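Search this site Go

August
By Hala Ait Brahim

Souad Mahrous doesn't believe in the two-year computer. She has kept the same desktop for 7 years and doubts the ads. "Faster at what?" she asks.

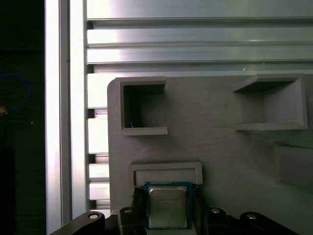 Asmaa Kamel disagrees, and told me later that old machines cost people work hours they never add up.

Mahrous was quoted $875 for a new one in Govton. 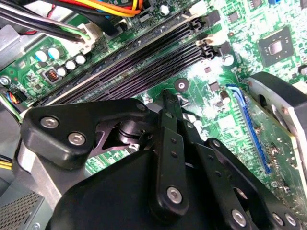 "I paid 90 for more memory," she says. "My spreadsheets open."

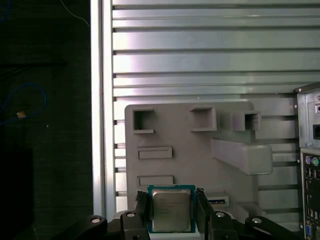

She doesn't trust trade-in offers either. "Ask what they resell it for."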